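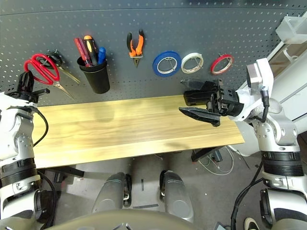 4. Mounting the Pirkier Wall Panel

Home | Guides | Panels and Shelving | Parts | Contact

This section covers fixing a Pirkier panel to a finished interior wall. For free-standing use on the Gerura bench frame, go to section 5. Read all the steps once before drilling.

You will need a drill, a level, a pencil, a stud finder and a screwdriver. The long screws, spacers and rail are in the bag marked Sundqvist. The short screws in the other bag are for the hooks and should be set aside for now.

4.1 Choosing the position

1. Find the studs along the stretch of wall you plan to use and mark the center of each one in pencil. The rail must be fixed to at least two studs.

2. Check for wiring and pipes. Outlets and switches usually have cable running straight up or down from them.

3. If the panel will stand behind a bench, leave a gap of 3 inches between the bench top and the bottom edge of the panel. Long tools hang lower than you expect, so hold your longest one against the wall before you settle on a height.

CAUTION: Do not mount the panel above a heater or stove.

4.2 Fixing the rail

4. Hold the rail against the wall and level it. Mark the screw holes that line up with your stud marks.

5. Drill a pilot hole at each mark, a little narrower than the screw.

6. Drive the long screws through the rail and into the studs. Stop when the heads are flush. Overtightening bends the rail and the panel will rattle.

7. Pull down on the rail with both hands. If it moves, take it off and check that the screws have gone into wood.

4.3 Hanging the panel

8. Press one spacer onto each corner at the back of the panel. The spacers keep the panel clear of the wall so that the hooks can seat.

9. Lift the panel onto the rail. Panels wider than 32 inches need two people.

10. Slide the panel sideways until both end clips snap shut, then fit the lower screws through the bottom spacers.

NOTE: On masonry, use wall plugs in place of step 5. Plugs are not supplied.

4.4 Loading

Put heavier items near the rail and spread them across the width. No single hook should carry more than 7 pounds. Hang scissors and other bladed tools with the points down, and keep them out of reach of children.

Check the lower screws after the first month of use and tighten them if needed. Replacement clips and spacers can be ordered from Navside using the part numbers on the back page.

Guide revised 17 September 2021.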